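Getting out the door for an early flight

We fly out to see my sister in Menia every September, always on the 6.10 am because it's the cheap one, and over the years I've worked out a way of getting the four of us to the airport without anyone crying (me included).

Start with the bathroom scales. Weigh yourself, then weigh yourself holding the bag, and take one from the other. Orasen only gives us 15 kilos each on the basic fare, and I once paid $44 at the counter for a pair of gumboots I could have worn on my feet! These days the heavy shoes go on the kids and the coats go over an arm.

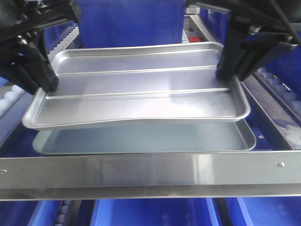
Liquids I sort the weekend before. I save the little jars from hotel jam, run them through the dishwasher and fill them with shampoo and moisturiser, leaving a good finger of air at the top. Cling wrap goes over the mouth before the lid goes on. If you fill them to the brim they leak into everything, and you'll be rinsing conditioner out of your jumper in a motel sink. Masking tape and a pen will do for labels. Do label them, toothpaste and sunscreen look very much alike at five in the morning.

Keep one zip bag for the security trays with keys, watch, coins and belt all in it before you leave the car. It goes in the tray, it comes out of the tray, you put yourself back together on a bench well away from the queue.
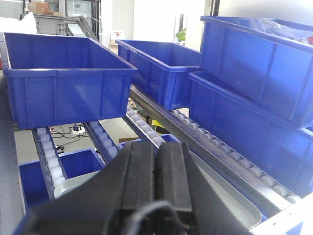
Blue bins on a roller rack.

Now the fridge. Two nights out I stop buying milk and we eat whatever's left, which usually means fried rice. Bread goes in the freezer. Anything half used goes in a soup and the soup goes in the freezer as well, so there's dinner when we get home at some awful hour and the shops are shut.

For the plane itself I make cheese and pickle rolls, wrapped in baking paper and then a clean tea towel, and the tea towel ends up as a bib, a pillow cover and a mop. Skip anything with egg. Your neighbours in row 22 will thank you. Empty drink bottles go in the side pockets and we fill them after security.

If your bag is black like everyone else's, tie a strip of old curtain to the handle. Our Girholm case has had the same orange strip for years and I can spot it from the far end of the carousel.
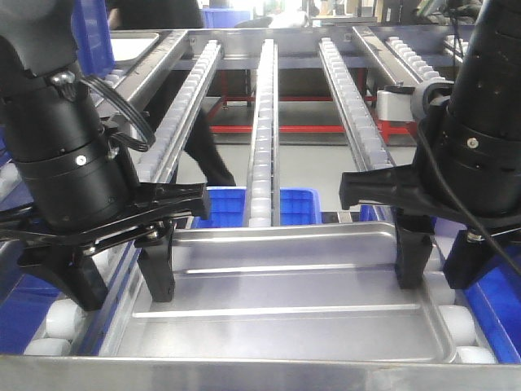
Hok-lam Fung wrote in to say the ribbon can snag, and that a band of bright electrical tape wound flat around the handle does the same job and peels off with a bit of eucalyptus oil. I've bought a roll of yellow and will try it on the smaller case next trip. Photograph your bags before you check them in, too, and keep the tag stubs in your phone cover until you're home.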